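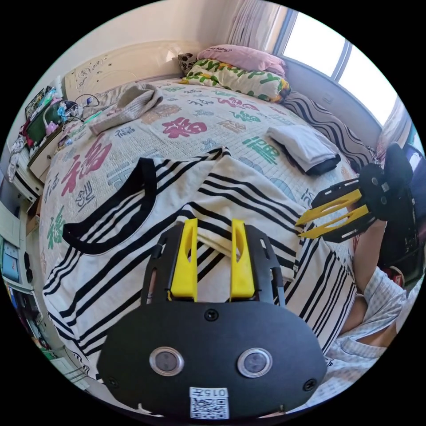
White with black stripes, bunched on the bed.

Sell Me the Bedspread by Itself

Opinion & Home Life
4 min read

By Remigiusz Czarnecka

Last May I needed one bedspread. The old one had worn through along the fold at the foot, and everything else on the bed was fine. I went to Bendar, which is the closest big store to us, and found the kind I wanted on the second floor. It came in a bag with two shams, a bed skirt, three small pillows and a set of sheets. The price was $377. I asked if I could buy the bedspread alone and the clerk said no, the set had one bar code.

I think stores should stop doing this. A bed wears out one piece at a time. The fitted sheet goes first, usually at the corners. Pillowcases go next. A good bedspread can outlast four or five sets of sheets, and a bed skirt will last forever if the dog leaves it alone. Selling them together means that when one piece fails, the owner either lives with a mismatch or pays again for things already in the closet.
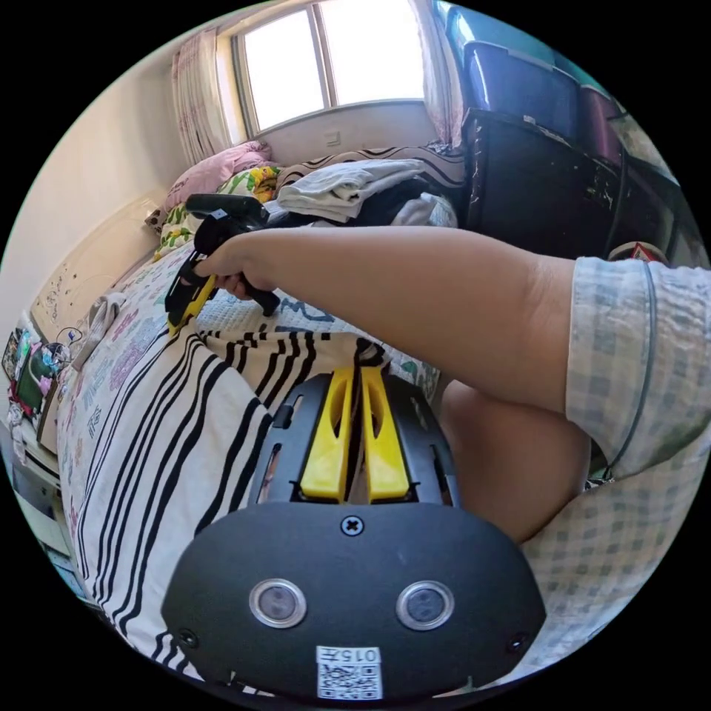 Dilani Bepari wrote in after my last column to say that I had it backward, and that a set is the only way she ever ends up with sheets that fit the same mattress. She bought hers in pieces from Budura and Fodero and got two different ideas of what "full" means. She is right about the sizes. I have the same trouble. But that is an argument for printing real measurements on the package, which any store could do next week.

The other defense I hear is that sets match. I have come to care very little about that. My grandmother's beds had a plaid from one decade and a floral from another, and I slept well on all of them.
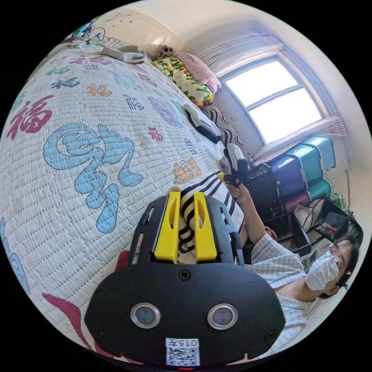

A quilted bedspread printed with 福 characters in several colors.

A bedspread with a strong pattern doesn't need matching shams anyway. Put plain pillowcases with it and leave it alone.

Pajamas are sold the same way, and the waste is the same. I have a drawer of tops whose bottoms gave out at the knee. I would happily pay $50 for two pairs of decent bottoms and keep the tops going for years.
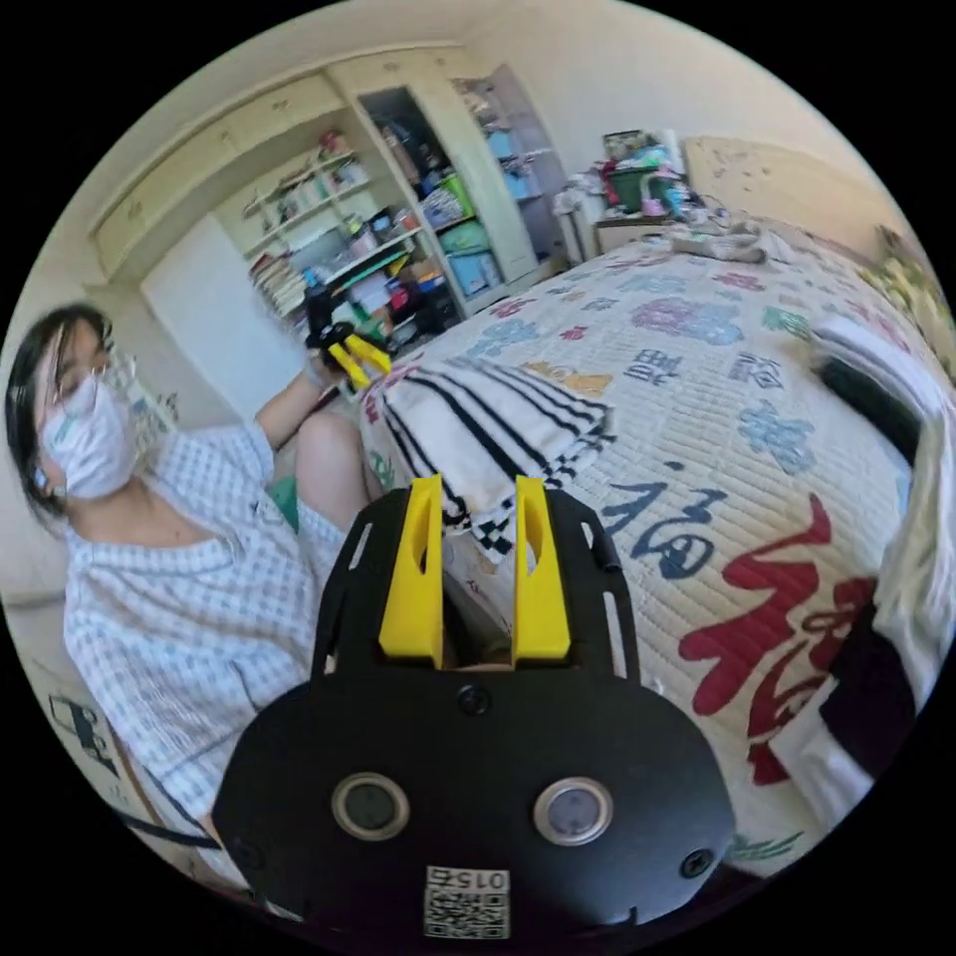
Checked pajama top, light blue and white.

I did find my bedspread in the end. Bhattacharjee, a small shop near the post office, sells each piece off an open shelf, with the width and length written on a card. I paid more for it than one-seventh of the Bendar set, and I took home one thing in a paper bag. The bed skirt at home is still the old one, and it looks fine.

Contact the Editor | © 2019 All rights reserved | Back to top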